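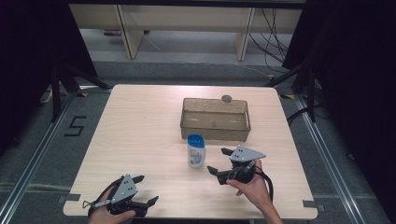

The packers at Burham were told in August that no jobs would go, and one of them answered that she had never been asked which part of the job she would give away. She would have given away the lifting. What the firm had chosen to automate was the bottles, and the bottles were the part she was quick at.

Her remark is a good place to begin, as most plans for automation start from the machine. A manager sees what a new arm or gripper can do and looks along the line for somewhere to put it. The people on the line see the same work differently. They know which tasks hurt, which are dull, and which give them a few minutes to talk.

Chapter 4
Hands, Tools and Shifts

This chapter follows one change at one workplace. Burham packs small household and pharmacy goods for other companies, and at the start of our study it had 282 staff on two sites. The larger site, at Jodcombe, employed 113 people in hand packing. The work was simple to describe: take a bottle, check the cap and the label, set it in a tray, pass the tray on. New starters learned it in a morning and took several weeks to reach full speed.

The supplier, Mirance, did not begin by installing robots. It began by asking packers to do their usual tasks with a gripper held in each hand, so that the movements could be recorded and used later to train a machine. A person working this way is slower than with bare hands. Fingers feel a bottle start to slip, and the packers had to learn to watch for it instead.

Two questions came up within the first month. The first was about pay. Packers were on a piece rate, and time spent with the grippers produced very few pieces. Burham moved them to an hourly rate for those shifts. The second was harder to settle. If a packer's skill is recorded and a machine later uses it, is the packer owed anything beyond the hours worked? The Correia agreement, which we look at in section 4.3, was one attempt at an answer.

Before reading on, think about a job you have done or watched closely. Write down the tasks in it, and mark the ones you would hand over first. Keep the list, as you will need it for the exercise on page 80.

4.1 Jobs and tasks

A job is a bundle of tasks. Machines usually take over tasks one at a time, and what is left is put together again into a job that may carry the same title.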